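Gonska round placemats, set of four: a long-term review

I should say at the start that I am a tablecloth person by upbringing. My mother ironed one every morning, and I carried on for years until we bought the Marthorpe table, which is a lovely pale wood with little knots in it, and it seemed a shame to keep it covered up. So placemats it had to be, and after a good deal of dithering (and two sets sent back) I ended up with the Gonska ones. We've had them since December, and they have come out for nearly every meal.

They are a woven, straw-coloured round, a bit bigger than a dinner plate, and they feel nicely weighty for the money. Mine had a faint haybarn smell when I opened the box, which I rather liked and my husband didn't. It went after about 5 days by the open window.
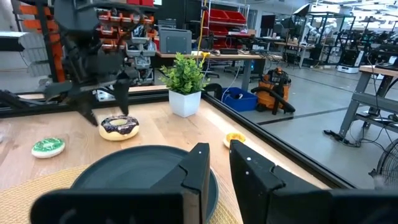 The Gonska mat with a dark blue plate on our table.

The colour is the best thing about them. I have a muddle of crockery, some of it Pelletier and some from my aunt, and it all looks as though it belongs together once it's on the straw. Dark plates look especially handsome. My friend Eirlys Jenkins came for tea, went home and ordered the same set in the same colour, so I take that as a second vote!

Now for the grumbles. Crumbs get down into the weave and stay there, and flaky pastry is the worst of the lot. I turn the mats over the sink and give them a firm smack, then go round with an old toothbrush. Gravy needs dealing with straight away. One mat has a tea ring which I have decided to live with. They also arrive slightly domed, so put them under a heavy book overnight before you let anybody stand a full glass on one.

For a plain doughnut and a cup of coffee they are just right, mind you. Sugared ones I'd put on a tray.

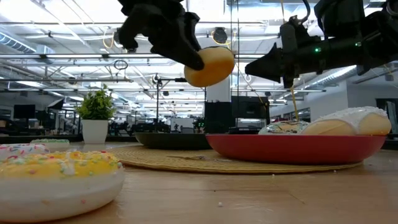

How they compare with the Devier set

The Devier mats were one of the pairs I sent back. They wipe clean in a moment, and if you have small children I'd tell you to buy those and be happy, but they slid about dreadfully and curled at the rim. The Gonska ones stay where they're put. I'd buy them again, and I may well get two more before the family comes to stay.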